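Umzug mit der halben Küche im Keller

Seit August wohne ich in der neuen Wohnung, und die Küche ist immer noch nicht fertig. Das liegt zum Teil an mir. Ich wollte die alte Arbeitsplatte nicht übernehmen und habe sie gleich in der ersten Woche abgeschraubt, ohne eine neue bestellt zu haben. Seitdem koche ich auf zwei Platten, die auf einer Kommode stehen, und spüle im Bad.

Beim Ausmessen kam ich auf 103 Zentimeter zwischen Herd und Fensterlaibung. An der Wand, wohlgemerkt. Vorne sind es zwei Zentimeter weniger, das Haus ist alt und kein Winkel stimmt. Im Küchenstudio wollte man mir dafür ein Angebot über 3000 Euro machen, mit neuen Unterschränken, die ich gar nicht brauche. Die vorhandenen sind von Tovari, bestimmt zwanzig Jahre alt, und die Scharniere laufen noch einwandfrei. Nur die Griffe waren hässlich. Die habe ich abgenommen und die Löcher zugespachtelt.

Am Ende bin ich bei Salminen gelandet, einer kleinen Tischlerei zwei Straßen weiter. Dort bekommt man Massivholz auf Maß, geölt oder roh. Ich habe roh genommen und öle selbst. Lieferzeit sieben Wochen, was mir erst lang vorkam, aber der Flur muss ohnehin noch gestrichen werden.

Zum Öl habe ich viel gelesen, vermutlich zu viel. Die einen schwören auf Hartwachsöl, die anderen auf reines Leinöl, das dann ewig zum Trocknen braucht. Ich habe beides auf Reststücken ausprobiert. Das Leinöl roch nach vier Tagen noch so stark, dass ich das Brett in den Keller gestellt habe. Das Hartwachsöl war am nächsten Morgen trocken, und ein Glas Rotwein, das ich eine Stunde darauf stehen ließ, hat keinen Rand hinterlassen. Damit war die Sache entschieden. Drei dünne Schichten, dazwischen leicht anschleifen, die Lappen draußen ausgebreitet trocknen lassen und nicht zusammengeknüllt in den Müll werfen, die können sich selbst entzünden.

Offen ist noch die Spüle. Eine aufgesetzte aus Keramik gefällt mir besser, eine untergebaute aus Edelstahl wäre praktischer beim Abwischen. Bei Massivholz ist der Ausschnitt aber eine heikle Stelle, dort steht ständig Wasser an der Schnittkante. In der Tischlerei hat man mir eher zur aufgesetzten geraten. Das Modell, das ich im Auge habe, heißt Skaltano und ist 7 Zentimeter breiter als die alte. Ob der Siphon dann noch am Auszug vorbeipasst, muss ich ausprobieren. Den Auszug könnte ich notfalls kürzen.

Bis dahin bleibt es beim Provisorium. Man gewöhnt sich daran, es gibt eben viel Eintopf. Die Kisten mit dem guten Geschirr stehen weiter im Keller, neben dem Leinölbrett. Wenn die Platte montiert ist, schreibe ich auf, wie ich sie zur schiefen Wand hin angepasst habe. Wer Erfahrung mit Keramikspülen in Massivholz hat, kann gern einen Kommentar hinterlassen, vor allem zur Abdichtung.

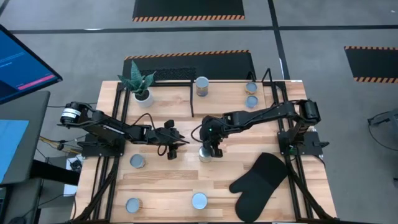
Silikon oder Dichtband, das ist für mich nämlich die letzte offene Frage, bevor ich die Spüle bestelle.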